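Pomum: a collection of home preserving recipes from Mudgate

Version 2, October 2019
Put together and looked after by Myrtle Kincaid

Hello and welcome

Come in, put the kettle on, and mind the boxes. This is the read-me for Pomum, a collection of 393 recipes for jams, jellies, chutneys, cordials, pickles and all the other things people in and near Mudgate have been putting into jars for as long as there have been jars to put them in. If you've downloaded the whole lot and are wondering what on earth you've got, this page should tell you. If you only wanted the green tomato pickle, it's in the pickles folder under G, and I won't be offended if you stop reading and go and make it!

I started typing up my mother's recipe book one wet June, meaning to do only the marmalades. Then my sister-in-law dropped off hers, and a neighbour left a shoebox on the step, and by the time the quinces were finished I had a dining table I couldn't eat at. My nephew set me up with a proper folder and told me that if I was going to share it I ought to write down where everything came from. So that's what I've tried to do, although I do wander off a bit.

What's in the folder

recipes.csv is the main table, one recipe to a line
text is a folder with each recipe as a plain text file, easier for reading in the kitchen
originals is a folder with the wording exactly as it was on the card or page, spelling and all
glossary.txt has the old measures and odd words
zamora is the little script that turns old measures into grams and millilitres
changes.txt is what I've fixed and when I remembered to write it down

The columns in recipes.csv

id: a short code, which doesn't mean anything. Please don't try to sort by it.
title: what the cook called it. There are a good many called simply "Good Chutney".
kind: jam, jelly, marmalade, chutney, pickle, cordial or paste. Seven kinds, and a few things squeezed into whichever one would have them. Lemon butter went in with the jams after a long argument with myself.
main_fruit: the fruit or vegetable there's most of. For mixed chutneys I went by weight.
ingredients_original: as written.
ingredients_metric: as converted, see further down.
method: in my words where the original was too brief to follow, otherwise in theirs.
yield: how many jars, if the cook said. Jars varied enormously, so take this with a pinch of salt.
source: initials of the cook or the family, or "unsigned".
tested: yes, or blank.
notes: everything I couldn't bear to leave out.

How the recipes were gathered

They came from 16 households, along with a few loose cards that turned up inside second-hand cookbooks. I asked each family before typing anything, and where the cook had passed on I asked whoever had the book now. One or two families wanted a recipe kept back, and it has been. (Yes, it's the mustard pickle. No, I can't send it to you privately.)

Handwriting was the great trial. My mother's sevens look like ones and her ones look like a scratch on the paper, and there was a full evening spent on a word that I was sure was "sorrel" and which was "several". Where I was guessing, the word has a question mark in brackets after it in ingredients_original. If you can read it better than I can, do tell me.

The Prolurska pages

These deserve their own paragraph. One of the shoeboxes had a school exercise book in it with a long recipe for a dark plum paste, headed Prolurska and carrying on over several pages with additions in different inks. It's cooked very slowly in a low oven, with no sugar until close to the end, and you stir it every time you walk past. I've never been able to find out whether Prolurska was a person, a village or just the family's name for the stuff. I've entered it as one recipe, kind: paste, and put the additions in notes in the order they come on the page. The walnuts are a later addition in blue ink and I think they're a mistake, but there you are.

It keeps beautifully and is lovely with a sharp cheddar. Cut it into squares once it's firm enough to hold an edge, and roll them in caster sugar if you're giving them away.

About the testing

I've cooked 31 of them myself from the typed version, on an ordinary electric stove with a big heavy-bottomed pan, and those are marked yes in the tested column. The rest I've read through with a pencil and compared with ones I know. A blank doesn't mean a recipe is bad, only that I haven't got to it. Fruit has its seasons and I've only got the one pair of hands and a limited number of clean tea towels.

For jams I test for set with a cold saucer in the freezer: a teaspoon of jam on the saucer, a minute's wait, then a push with the finger to see if it wrinkles. I've put that into the method wherever the card just said "boil till done", which was most of them.

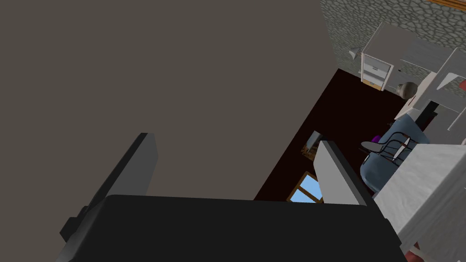
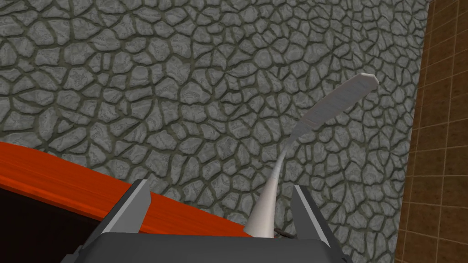
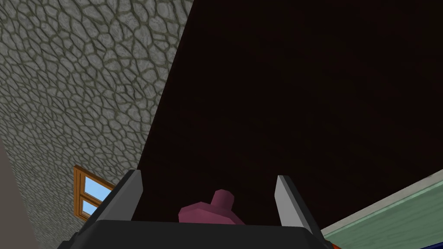
Measures and the zamora script

The old cards use pounds and ounces, pints, gills, teacups, breakfast cups, "a good handful", and in one memorable case "a hatful" of cumquats. The script handles the pounds, ounces and pints without any fuss. It reads the ingredients_original column, looks for amounts it knows, and writes the answer in ingredients_metric, rounded to something you could sensibly weigh out on a kitchen scale.

It leaves handfuls alone, and hats. Teacups and breakfast cups are looked up in glossary.txt, where you can change them to suit yourself if your grandmother's teacup was bigger than mine. Tablespoons are Australian ones, twenty millilitres, so if you're reading this from overseas please check your spoons before you make anything with a lot of spice in it. I sent an early copy to a cousin in Canada and her chutney was all wrong until we worked that out over the phone.

To use it, keep it in the same folder as recipes.csv and run it with the name of the file after it. It'll write a new file and won't touch the old one. My nephew wrote it over a long weekend in return for dinners, and he says it's not pretty but it does the job, which I think could be said of most of us.

A word on safety, please do read this bit

Some of these recipes are old, and people did things we wouldn't do now. I've kept the old wording in originals so nothing is lost, but in the text folder I've changed the bottling instructions where they worried me. Sealing with paraffin wax has come out. So has leaving low-acid vegetables in a jar with nothing but a prayer and a bit of brown paper.

Where a recipe has garlic or herbs in oil I've added a line to keep it in the fridge and use it promptly. Please don't cut down the vinegar in the pickles because you find them sharp. Add sugar if you like, but leave the vinegar be. And if a lid has popped or anything smells wrong, out it goes, however much you loved the apricots. Follow current advice from your local food safety people over anything on a card, including the ones in my own mother's writing.

What the collection is good for, and what it isn't

It's good for cooking from, first and foremost. I'd also be delighted if somebody used it to look at how recipes travel between families, because you can see it happening: the same tomato relish crops up in several hands, losing a clove here and gaining an apple there. A student wrote to me wanting the spellings of "chilli" and I was very pleased to be asked.

It isn't a fair picture of what everybody here ate. The people who kept recipe books were the people who had time, sugar and a decent stove, and the people who kept their mother's books are a smaller lot again. There's far too much marmalade, which is my family's doing. There's almost nothing on fermenting, and I know perfectly well that there were crocks of cabbage and cucumbers in sheds all over the district. If your family had one and you'd like to share what went into it, I'd be over the moon.

Known troubles

Some recipes are near enough to twins. I've left both in if they came from different households.
The word "essence" could mean vanilla or lemon, and the cards hardly ever say.
Oven temperatures for the pastes are my reading of "slow" and "very slow".
Yield is missing more often than it's there.
A handful of titles have lost their apostrophes somewhere between my computer and the table. I'm putting them back as I find them.
The fig and ginger jam has two quite different amounts of ginger in the original. I used the smaller one and liked it.

Using it and passing it on

Cook from it, copy it, print it out for your auntie, put it in the back of a community cookbook. All I ask is that you keep the source initials with each recipe and say it came from Pomum. Please don't sell it as it stands, as that was my promise to the families. If you're reading it into some other program, the same goes, and do keep the question marks where I wasn't sure of a word.

Sending corrections or recipes

Corrections are always welcome, especially from anyone who has stood at the stove and found that a jam won't set. Tell me the title, the id if you've got it, and what happened in the pan. For new recipes, a clear photo or a careful copy of the page is best, with the cook's initials and a line to say the family is happy for it to be shared. I'm a slow typist in the fruit season, so a recipe sent in the middle of the apricots will likely sit until the last jar is labelled.

Thank you to every household who let me borrow a book, and particularly to the ones who let me borrow it twice.

Myrtle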